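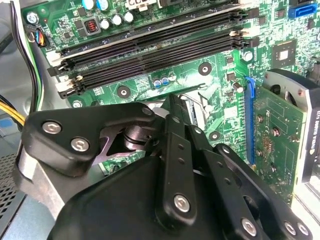 Figure 1. Open desktop computer case with the motherboard exposed.

Waste Heat in a Municipal Emissions Levy: Project Report
Vendula Jurčo, Peter Šimko
Supervisor: Jarmila Brabec
26 November 2020

1. Scope
The report tests whether a local levy on heating emissions in Ondunska would change fuel choice in small commercial buildings. Transport and household cooking are excluded. Electricity is treated as already priced upstream and carries no levy.

2. Data
Annual gas bills were collected for 18 buildings in the Domach district. Two gave no floor area and were dropped from the per-area comparison, but kept in the totals. Combined emissions were 2,492 tonnes of CO2 for the year ending in March.

3. Method
Each building was assigned a replacement option: heat pump, district heat or recovered server heat. Levy rates were raised in equal steps up to 60 per tonne. Server heat was allowed only within 400 meters of the Lodhi data hall – beyond that, pipe costs exceeded any saving in the model.

4. Results
At the lowest rates no owner switches. District heat is chosen first, and server heat only at the top rate. Exempting the smallest users lowers revenue but leaves the order of switching unchanged.

5. Limits
Owners are assumed to know future rates. Boiler age was not recorded.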